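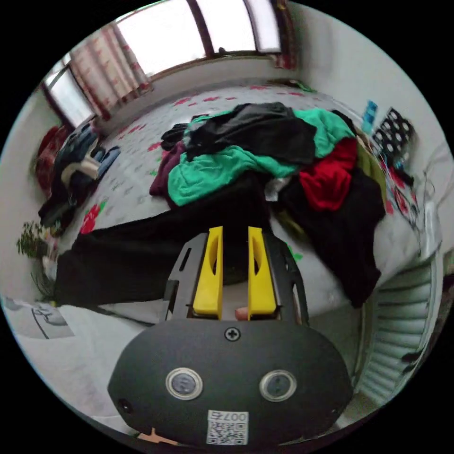 Unit 4: Writing the first report of a road accident

Reading before class: the Sydorenko packet, sections on sourcing and on casualty figures.

A first report is short. It gives the place, the time, the number of vehicles and what the police or fire service have confirmed. Everything else waits for the update.

Order of facts
Injuries come first, then the location, then the vehicles. Road closures go in the third paragraph unless the closure is the main news. In the Monano bridge story, the closure led because no one was hurt and Route 187 was shut through the evening commute.

Wording
Use "crash" or "collision." "Accident" suggests no one was at fault, and you do not know that yet. A car collides with another moving object. It hits a tree or a wall.

Witnesses
Say what the witness saw and where they stood. Do not let a witness estimate speed. The Ikel draft printed "doing at least 90" and had to be corrected the next morning.

Names
Hold all names until police release them, even if they are already on social media.

Assignment
Write up the Stumine log sheet as a first report, 30 minutes in class, no more than six sentences. Then write a 420-word update using the second sheet. Put your sources in brackets after each paragraph. Late work loses one grade.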